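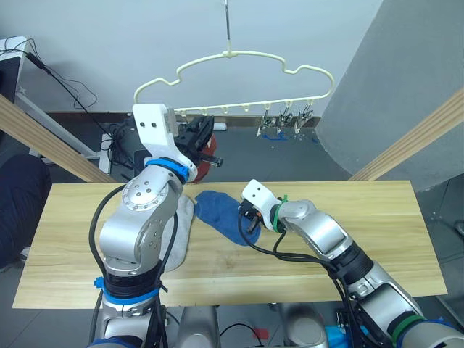

Linker Arm oben mit rotem Stoffteil, rechter Greifer unten auf der Tischplatte.

Zuletzt aktualisiert: Januar, 17:40 Uhr
Lesezeit: 4 Minuten
2 Kommentare

Januar, Arbeitsheft Materialkosten, Haus Tiseck

8:15 Export aus Ulevo gezogen. Zweiter Versuch, der erste hatte wieder die Umlaute zerschossen und bei den Kostenstellen die führenden Nullen weggeworfen. Als Text importieren, nicht mit Doppelklick öffnen!! Steht jetzt zum dritten Mal hier im Heft.

Artikelstamm Verbrauchsmaterial: 2900 Positionen. Davon im letzten Halbjahr ohne eine einzige Buchung: 609. Die können nicht alle weg. Notfallartikel liegen halt, bis man sie braucht, und ein Teil sind Vorgängernummern, die noch an alten Bestellvorlagen hängen. Trotzdem erst mal eigene Liste gemacht, Reiter "ruhend".

Wundauflagen sind das eigentliche Thema heute. 33 verschiedene Artikelnummern quer durch alle Stationen. Viele unterscheiden sich nur in der Packungsgröße oder im Rand. Efa Samuel meint, für die Chirurgie reicht die Hälfte, die Geriatrie wird sich aber bei den Schaumverbänden mit Haftrand querstellen, weil die Haut da einfach anders ist. Glaub ich ihr. Also Geriatrie nicht in die erste Runde nehmen, sondern gesondert fragen.

9:30 Telefonat Clotier (Außendienst). Neues Staffelangebot, gilt nur bei Bündelung aller Stationen auf eine Lieferadresse. Klingt erst mal gut. Problem: dann landet alles im Zentrallager und die Feinverteilung machen wir selber. Die Logistik hat dafür keine Stunden im Plan. Der Rabatt frisst sich dann an anderer Stelle auf, taucht aber auf einer anderen Kostenstelle auf und keiner merkts. Genau der Fehler von der Infusionsumstellung. Angebot schriftlich angefordert, mit und ohne Bündelung – bitte beide nebeneinander, nicht wieder zwei verschiedene Mengengerüste.

Offene Frage dazu: Mindestabnahme pro Quartal oder pro Jahr? Am Telefon hieß es Jahr, in der alten Vereinbarung steht Quartal. Nachhaken.

10:50 Preisabgleich angefangen. Die Mengeneinheiten sind ein Graus. Ulevo führt mal Stück, mal Karton, mal "VE" ohne Angabe was drin ist. Bei zwei Auflagen hätte ich fast eine Riesenersparnis gemeldet, bis auffiel, dass einmal Karton gegen Einzelpackung stand. Spalte "Inhalt geprüft" eingezogen, nur was dort ein x hat kommt in die Auswertung. Alles andere grau.

Mittag kurz Efa getroffen. Sie war auf Station 2 und hat in die Schränke geschaut. Angebrochene Kartons hinten, neue vorne, also genau falschrum. Verfall wird auf Station nirgends erfasst, geht einfach in den Müll und gilt damit als verbraucht. Heißt: unsere Verbrauchszahlen sind in Wahrheit Entnahmezahlen aus dem Lager. Für den Bericht das Wort Verbrauch überall durch Entnahme ersetzen. Und Vorschlag: vier Wochen lang Verfallsbox auf der Station, alles rein was abgelaufen ist, wir holen es ab und buchen es getrennt. Pflegeleitung fragen, möglichst ohne Formular. Wenn es ein Formular gibt macht keiner mit.

13:40 Parry. Das Vergleichstool läuft jetzt, Zugang kam gestern Abend. Benchmark nach Fallzahl und Schweregrad, soweit so gut. Aber die Vergleichsgruppe passt nicht, da sind Häuser ohne eigene Geriatrie drin und wir stehen bei Wundversorgung natürlich tiefrot da. Wenn die Grafik so in die Leitungsrunde geht, haben wir die Diskussion eine Stunde lang an der falschen Stelle. Anfrage an Parry: Gruppe neu schneiden oder die Geriatriefälle rausrechnen. Bis dahin KEINE Screenshots verschicken. (gilt auch für mich)

14:30 Entwurf für die Reihenfolge:
– erst Chirurgie und Innere, Auflagen ohne Haftrand
– danach Handschuhe, nur Größen und Kartongrößen bereinigen, Hersteller bleibt
– Geriatrie extra, mit Wundexpertin am Tisch
– Kompressen lassen wir in Ruhe, da ist letztes Jahr schon zweimal gewechselt worden und die Stimmung ist entsprechend

Efa will zu jedem Wechselkandidaten ein Muster auf Station haben, bevor irgendwas gesperrt wird. Finde ich richtig. Kostet Zeit, aber gesperrte Artikel werden sonst per Sonderanforderung bestellt und das ist teurer als vorher. Sonderanforderungen übrigens auch mal auswerten, laufen in Ulevo unter einem eigenen Belegtyp und fehlen im Standardexport komplett. Heißt die Zahlen von heute früh sind unvollständig. Ärgerlich. Morgen neu ziehen mit beiden Belegtypen.

16:10 Mail vom Controlling, wollen eine Einsparsumme für die Quartalsplanung. Gibt es noch nicht. Zurückgeschrieben, dass erst die Einheiten sauber sein müssen und das Clotier-Angebot in beiden Varianten da sein muss. Werd keine Zahl reinschreiben, die ich dann das ganze Jahr verteidigen darf.

Todo:
Export neu, beide Belegtypen
Clotier: Quartal oder Jahr??
Liste "ruhend" an Apotheke und OP, die sollen Notfallartikel makieren
Verfallsbox mit Pflegeleitung
Parry wg. Vergleichsgruppe
Logistik fragen, was eine Stationsrunde mehr pro Tag an Stunden bedeutet

Nachtrag 17:40: Logistik hat zurückgerufen, eine Runde mehr geht nur vormittags. Nachmittags ist der Aufzug im Altbau mit den Essenswagen belegt. Einarbeiten bei Variante mit Bündelung.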